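Workshop tips: planning and perception for a bench arm

Notes from the Preveo bench, revised in November. They assume a seven-joint arm, one depth camera and a planner you can script.

Check the scene before the planner
Most failed plans on our bench start with a wrong collision mesh. Load the scene, draw the collision shapes over the visual ones and look for gaps. Convex hulls fill in the space between legs and under raised arms, so a grasp that looks open gets rejected. Split any standing figure into several hulls and keep the pedestal as its own piece.

Pad by object, not globally
A single padding value of 20 mm closes off half of a crowded table. We use 10 mm for tall items and drop it to zero for the one being grasped. Set it back after the release. A forgotten zero is hard to find later.

Start simulated clutter with mixed shapes
Boxes and cylinders hide planner faults. Use statues, round shells, thin rods and at least one very dark item. 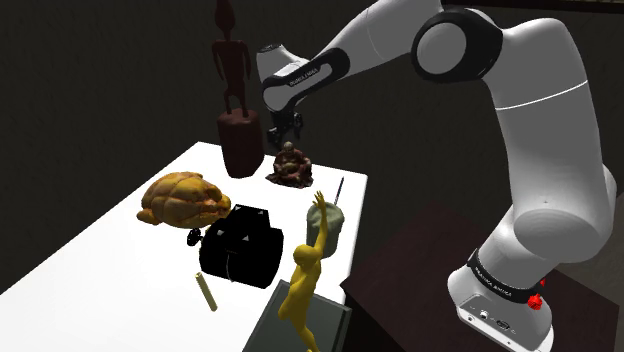 Simulated tabletop with the gripper just above the small seated figurine, beside the tall statue.

Approach from above, then check the wrist
With a tall neighbor close to the target, sample approach directions in a narrow cone first. Widen the cone only if all 18 samples fail. Check the hand and the last two links against the neighbor — the fingers usually clear it and the wrist does not.

Dark objects and bright tables
Fixed exposure washes out a white surface and flattens a black object into a blob. Segment on depth, and use color only to separate items that touch. For rods and pens, lower the minimum cluster size or they vanish with the table plane.

Log the seed
Write the random seed, mesh version and start pose to one file per run. Wanell, our replay script, needs all three. At Estbridge we keep the last 26 runs and delete the rest by hand.

Time limits
Give the planner a short limit and several tries. Long single attempts tend to stall in the same corner. If every try fails, move the start pose back and plan again before touching the goal.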